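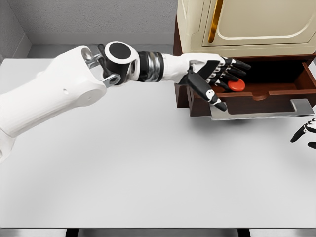 Khang Đàoからは、停留所名の表記ゆれを直してから出してくれ、でないと集計が合わない、と言われた。もっともなので直した。直したのは名前の列だけ。自由記述の中の停留所名はそのまま。

Wetunus バス停再配置アンケート 回答データ

概要
Bresitz地区のバス停再配置案に対する住民意見のデータ。紙とウェブの回答を一本にまとめたもの。回答は800件、対象の停留所は20か所。うち自由記述つきが200件。
運行はTreltov。案を出したのは地区の交通課。こちらはどちらの立場でもなく、説明会で配られた集計表があまりに粗かったので、元の回答をもらって整理し直しただけ。

状態
使える。ただし説明文は書きかけ。6月の説明会に間に合わせるため先に公開。細かいところは後で足す。

ファイル
responses.csv　回答本体。1行が1回答
stops.csv　停留所の一覧。旧位置、案の位置、路線
comments.csv　自由記述だけ抜いたもの。responsesとはresponse_idでつなぐ
codes.txt　コード表。最初にこれを読んでください
changes.txt　変更メモ。雑

文字コードはUTF-8、BOMなし。表計算ソフトで直接開くと化けることがある。取り込みの画面から文字コードを指定して読むこと。
改行はLF。自由記述の中の改行は全角スペースに置き換えずみ。

主な列
response_id　通し番号。欠番あり。重複を消した跡なので詰めない
channel　paper / web
stop_id　どの停留所についての回答か。stops.csvと対応
opinion　賛成、反対、条件つき、どちらでもない
reason_code　理由。複数あるときはセミコロン区切り
use_freq　利用の頻度
age_band　年齢層。未記入が多い
walk_change　停留所までの歩く時間がどう変わると思うか。本人の感覚。実測ではない
has_comment　自由記述の有無

残りの列はcodes.txtに。

集め方
紙は車内と図書館の窓口、ウェブは地区の告知ページから。募集期間は紙のほうが長かった。締切後に届いた紙も入っている。late列で見分けられる。落としたい人はそこで落としてください。
紙の入力はRanda HakimとAnas Qaisi。読めない字は「判読不能」と入れてある。推測で埋めていない。

前処理
・停留所名の統一。冒頭の件
・同じ人とわかる重複を削除。紙とウェブ両方に出した人はウェブを残した
・氏名、電話番号、番地を削除
・自由記述の中の個人名は「（氏名）」に置換
・運転士を名指しした苦情は、名前と乗務の時刻を消した。苦情の中身は残した

誤字は直していない。方言もそのまま。

コードについて
reason_codeは手作業でつけた。つけたのはGeorges Hattar、見直しはIfigeneia Pappas。意見が割れたものはreview列に印。割れやすかったのは「屋根がない」と「待つ場所が危ない」。雨の日に車道の端で待つ話なんかは両方に入れた。
「乗り継ぎ」と「時刻表」も境目があいまい。木曜の朝市に行く便の話がどっちにも散っている。ここは次の版でまとめるかも。

注意点
・無作為抽出ではない。出したい人が出したアンケート。地区全体の賛否の割合として引用しないでほしい。前に一度やられて訂正に手間取った
・反対が特定の停留所に固まっている。病院前と坂の上。全体で平均すると見えなくなるので、停留所ごとに見てください
・一人が複数の停留所に回答できた。行数は人数ではない
・age_bandの未記入を「高齢でない」と読まないこと。紙の用紙で年齢欄が裏にあり、見落としが多かったらしい
・ウェブ版は途中で選択肢の並び順が変わった。変更前後の区別はform_ver列
・停留所の座標は入れていない。案の位置がまだ動くため。道路名と目印のみ

わかっている不具合
stops.csvの市場通りの停留所、上りと下りの目印が逆かもしれない。現地を確認するまでそのまま
comments.csvに空白だけの行がまざっている。読み込むときに除いてください
use_freqの「週末のみ」が一部「週に数回」に化けた分は修正すみ。古い版を落とした人は取りなしてください

よくある問い合わせ
路線別の集計はないか
ない。stops.csvの路線の列で作れます。一つの停留所に複数の路線が通るので二重計上に注意。

Abu Hammour方面の便についての意見は入っているか
入っていない。今回の案の対象外。自由記述で触れている人はいるが、stop_idは回答用紙に書かれた停留所のまま。

元の用紙を見られるか
出せません。住所が書いてあるものが多いので。照合が必要ならresponse_idを書いて連絡を。こちらで見て返事します。

Treltovの乗降データとつなげられるか
もらっていない。頼んではある。

利用条件
出典にWetunusと版の日付を書けば、加工も再配布も自由。記事で自由記述を引くときは、停留所と年齢層を並べて書かないでほしい。狭い地区なので誰の声かわかってしまう。

連絡
間違いの指摘はIfigeneia Pappasまで。件名に停留所のIDを入れてもらえると早いです。返事は夜になりがち。

次にやること
英語のコード表
市場通りの目印の確認
説明会で配られる修正案をstops.csvに追加。列を足すだけで、今ある列は消さない予定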